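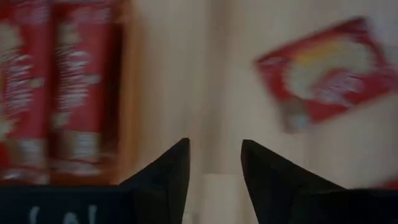
Snack table, bins or baskets?

plidia_jo
Evening all. I've been put in charge of the snack table for our June open day at Camside and I'd love some advice, as last year's was a bit of a free-for-all and I spent most of the Sunday on my knees picking packets up off the floor. The budget is 500 pounds, so there's plenty of food coming, I just don't know how best to set it out. My thought is to keep everything in plastic bins and let people help themselves. Does that look mean? My mother would have said so, but she also ironed tea towels.

didow74
Doesn't look mean at all, we do it every month. One bin per flavour, right at the back of the table, and leave the front clear for people to put their cups down.

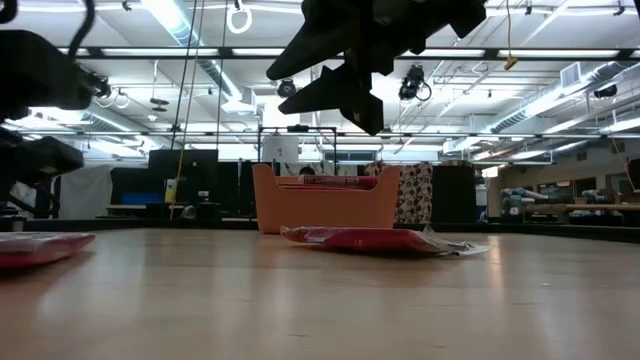 Orange bin at the back, red packets lying in front of it.

It's a nice shiny table, that one, so I'd keep the hot flask well away from it, or at least put a mat down first.

mirzaei_k
I'm going to disagree with didow74, in the friendliest possible way. A bin is fine for storing things but people don't like reaching down into one, especially the older ones, and they can't see what's left at the bottom without leaning right over. I'd fan the packets out on the table so the pictures show, and top up from the bin as they go. It takes two minutes and it looks as though somebody was expecting you — which I think matters at an open day, when half the visitors are a bit shy about taking anything.
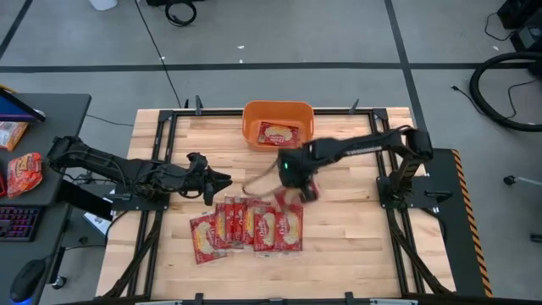 Red packets fanned out on the wood, orange bin behind with one more in it.

didow74
Very pretty, but the first child past will have that row all over the place! I've fanned biscuits for grown adults and it lasted until the kettle boiled. Each to their own though.

plidia_jo
Oh, I do like the fan. Would you overlap them that much, or leave more of each one showing?

mirzaei_k
Overlap them and let the end one lie fully in view, so people can see what it is. If you've got two flavours, do two rows and leave a good gap between. And please don't put the bin on the floor behind you to save space, I did that once and stepped in it.

Karthik Thambiah
Coming in from the hall-hire side of things, having done a fair few of these.

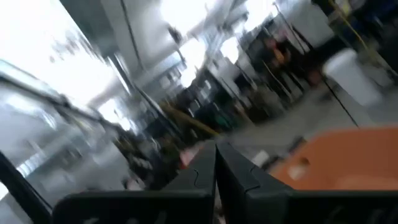

Whichever way you lay it out, think about where the queue will go before you think about the packets. In a big hall with a high ceiling everyone drifts to the nearest table and stops there, so I'd have the snacks well in from the door and the drinks somewhere else altogether. As for bins against fanning, I'd start with a fan and go over to bins once it gets busy. Ours had 1302 people through last summer and I wasn't going to be straightening rows for that lot.

plidia_jo
Thank you all, that's such a help. Fan to begin with, bins later, drinks across the room. Does anyone know whether the round tubs want standing up or laying down in a tray? Mine roll.

didow74
Laying down, in a tray with a rim. Pack them snugly and they'll stay put.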